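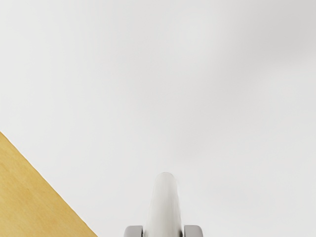
24th August. Up at half five, couldn't sleep for thinking about the kitchen walls. Silly. Went down in my dressing gown and stood there with tea looking at the old green and thinking just get on with it woman. I've gone round and round on colour all summer and I'm sick of hearing myself. What I want is a grey that's hardly grey, the one at the top of this page, nearly white over on the left and then going a bit darker up towards the right without you ever finding the place where it changes. And something honey coloured near it, like that bit of wood in the bottom corner, so it doesn't feel like a dentist's. The old pine shelf would do it if I sanded it back. Wrote SAND SHELF on my hand and then washed up and lost it.

Covdale opened at eight and I was there at ten past. Man on the paint counter very patient. Three lots of card samples, then he mixed me a tester, then I went out to the car park to look at it in daylight and came back in and asked for a shade lighter. Second tester exactly like the first as far as I could see but I didn't like to say. Bought rollers, tape, sugar soap, a dust sheet (have dust sheets, can't find them, they'll turn up the minute I open this one). Nearly bought a tap. Put the tap back.

Home by half nine. Sugar soap on the big wall, the one behind the cooker. Disgusting. Water went brown straight away and I clean that wall, I do, I had a cloth on it at Easter. Changed the bucket, started again, changed it again. There's a line just under the ceiling where the old cupboards must have come down to and above it the green is another green altogether, brighter, sort of pea. Under the green it's cream, under the cream there's a scrap of wallpaper with teapots on. Little blue teapots. Peeled off a piece about the size of a stamp and stuck it in the back of this book. Someone chose those. Hope they liked them.

Stuller rang at eleven. The worktop's delayed again. I said how long and she said they were hoping for December and I said hoping. She said it was the supplier. Last time it was the lorry. I've paid them 200 deposit and the whole job is coming in at around 2000, more than I said I'd spend, and I told my sister it was less than that and now I've got to remember what I told her. Was polite on the phone. Then was not polite in the pantry with the door shut.

So no worktop till the winter, if then, meaning the old one stays, with the burn by the kettle and the corner that lifts. Could put a board over it. Could put a cloth over the board. Could move to the seaside and eat chips.

Lunch was toast and the end of the ham. Ate it on the back step. Next door's cat came and sat with its back to me. Very warm out there, beans need picking, didn't pick them. The runner beans have gone mad while I've been indoors fretting about grey and half of them will be stringy by now. Must do them tomorow before breakfast. Must also ring the surgery, must find the letter from the surgery, must find whatever it was I put the letter in so I wouldn't lose it.

After lunch, tester on the wall, three patches. One by the window, one by the door, one low down behind where the table goes. By the window it's lovely. By the door it's blue. Low down it looks like nothing at all, like primer. Same pot! Stood back in the hall and squinted. Put the big light on, took it off. Rang my sister and held the phone up to the wall and she said she couldn't tell, it all looked like wall. Then she wanted to talk about Mum's birthday and whether we're doing the hotel or doing it at mine. At mine, in a kitchen with three patches and no worktop. I said hotel. She said the hotel wants 37 a head and that's without pudding. I said let me think. She said you always say that.

I do always say that.

Anyway got the bus down into Mutthorpe at two as I couldn't stand the smell any longer. Library first. Gave back the gardening one and the murder one, took out another murder one, think I may have read it but the cover's different. They've moved the large print to where the children's used to be and the children's up by the stairs, can't see that lasting. Then the post office, queue out of the door, gave up. Then Żak for bread. The dark rye had gone, so had the poppy seed, came away with a white tin loaf and two of the doughnuts with the plum inside. One was for my sister. Ate both at the bus stop. Sugar all down my front and of course the woman from choir got off the bus just as I was getting on, looked at my cardigan, said nothing. She's got her hip done and is walking like a girl.

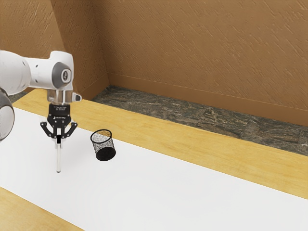
Thought about tables all the way home on the bus. Ours is too big for the kitchen, it's always been too big, you have to go round it sideways with a hot pan. But it was Gran's and it has seen every Christmas I can remember and I can't picture the room without it. My sister would have it out tomorrow and something modern in. I can see the sense, a long table with a plain white top like the one just above would wipe down in a second and you'd never lose a grain of rice on it. But all that white and grey together, with the shiny silver at the wrist to finish it off, it's a cold sort of look for a room you eat porridge in. I'd be forever going round with a cloth. No. Table stays. If the table stays then the walls can be as pale as they like, the wood will do the warming up. That decided me about the shelf too. So the bus was useful for something.

Back at four. Kettle. Looked at the patches again, dry now, and the one by the door had stopped being blue. Or the sun had gone round. Either way I've stopped minding. Going with it. Told the wall so out loud.

Taped the skirting from the door to the radiator and ran out of tape. Had bought one roll. Why one roll. Who buys one roll. Did the window frame with the old brown parcel tape and I know full well it'll take the gloss off when I pull it but I was in the swing. Moved the dresser out on my own by walking it, one foot then the other, and found behind it – a wooden spoon, a birthday candle, a bill from the window cleaner, a great deal of fluff and the lid to the small blue pan I've been covering with a plate all these years. Gave the lid a good scrub. Fits. Silly how pleased I was. Put it on the pan and took it off a few times.

Dresser is now in the hall and I can't open the coat cupboard.

Sanded the shelf outside on the wall till my arm gave out. First pass nothing happened, just smears, old varnish going gummy. Then coarser paper and it came up all at once, pale and stripy and smelling of pencils. There's a ring on it from a vase or a mug that won't shift. Might leave the ring. Got one side done and both ends. Other side another day. Dust in my hair, dust in my tea, dust on the beans.

Tea was an omelette, cooked with the cooker pulled out from the wall and me leaning over like somebody fishing off a pier. Cheese and the last of the chives. Had it on my knee in the front room with the news on, then turned the news off. My sister texted to say the hotel will do 37 with pudding if there are enough of us and it's a lunch. Said yes before I could say let me think. She sent back a row of faces.

Must ask Stuller if they can do the sink at least. Must ask if the tap comes with it, if not go back to Covdale for that tap, it was a good tap. Must ring the surgery. Must get more tape, the proper sort, two rolls, three. Library book by the bed and I have definately read it, it's the vicar's brother, knew by the second page. Reading it anyway.

Smell of sugar soap right up the stairs. Window open, moths coming in. Shoulders like planks. Beans in the morning, then first coat if it's dry out, and if I'm awake at half five again I may as well be doing the ceiling edge as lying here. Pen going. Night.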